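Unit 4: Recording demonstrations by hand

Handout, revised Apr 12, 2023

There are two common ways to show a robot a task. In remote control, the operator drives the arm from a distance. In hand-held demonstration, the operator carries a pair of grippers and does the task directly, and no arm is needed while recording. This unit covers the second.

The practice task is a pair of glasses in an open tray on a round table. Start with both grippers over the near edge, fingers pointing at the tray. Keep the marker cubes uncovered, as they are used to work out where each gripper is.

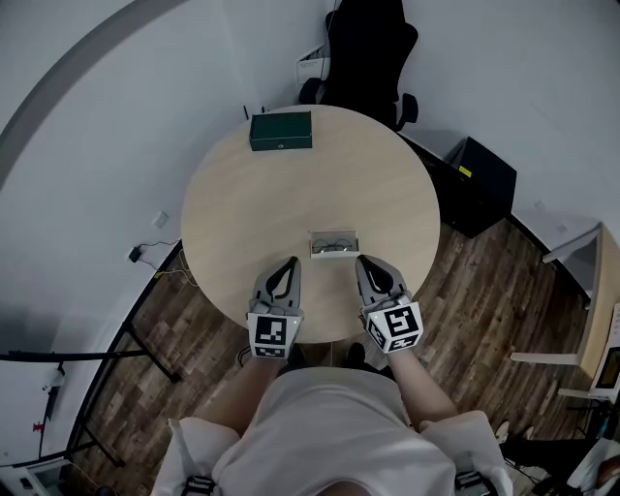

Inès Besnard asks whether slow demonstrations are better than quick ones. Her own group slowed down so much that the arm later paused before every grasp. Aim for an even, normal pace and do not stop to think in mid-take.

The course set holds 275 takes. Before adding yours, check the following.

Both hands start and finish clear of the object.
The fingers stay in view of the gripper's own camera.
Failed grasps are kept, but labelled as failed.

The gripper camera sees very little directly behind the housing, so approach with the fingertips leading.

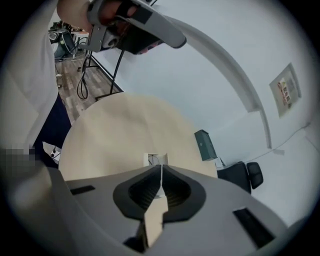
Fig. 4.2. View from a gripper, fingers closed.

Reading for next time: section 5, on trimming and labelling takes.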